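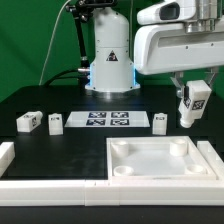
Ranville asked whether the marked block should go back in the compartment between goes or stay out on the black table. Out for now, I said – we can decide in February.

29/01/2022. Main job was the white pieces and the markers.

Black table needs a wipe. Post is scuffed low down, marker still readable. Leave it where it is.
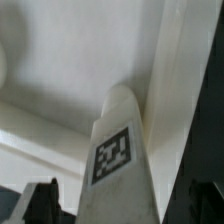
Post and marker, from low down.

Compartment next. Same shelf for the white ceramic pieces, no liner. Still want 14 more markers printed, white margin left on.

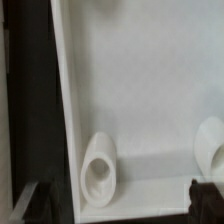
Glazed pieces on the white shelf.

To do: label the shelf, order cloths from Skerkeo.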